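4.3 Setting white balance by hand

Auto white balance copes well on the Galum 8, but a manual reading is where this camera really shines! Once you've done it a couple of times it takes seconds, and your colours will match from the first shot of a session to the last.

1. Turn the mode dial to M and press the WB button on the back.

2. Scroll right to Custom. You have 8 slots, so you can keep one for each room or lamp you use often.

3. Hold a plain grey or white card in the same light as your subject (not in your own shadow) and fill the centre circle with it.

4. Press the shutter fully. The camera beeps once and shows a tick. 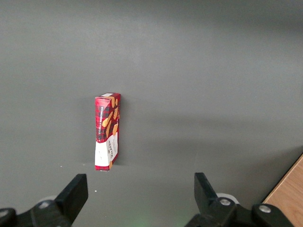
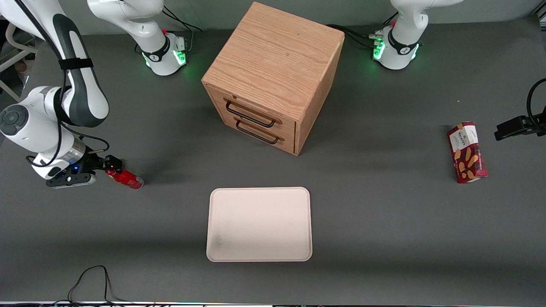
Red subjects on a grey surface.

5. Press OK to save the reading. You can name the slot too, which is lovely when you come back to it in January and wonder what "Slot 5" was.

Note: If you see "Reading too dark", raise the ISO from 100 one step at a time and repeat steps 3 and 4.

Note: Custom slots work for raw files as well, and you can still change your mind later in the Nanard desktop app.

Caution: Don't take a reading with the camera pointed straight at the sun or a bare bulb. Strong direct light can damage the sensor.

To clear a slot, highlight it and hold the bin button for two seconds. For mixed lighting, see page 91.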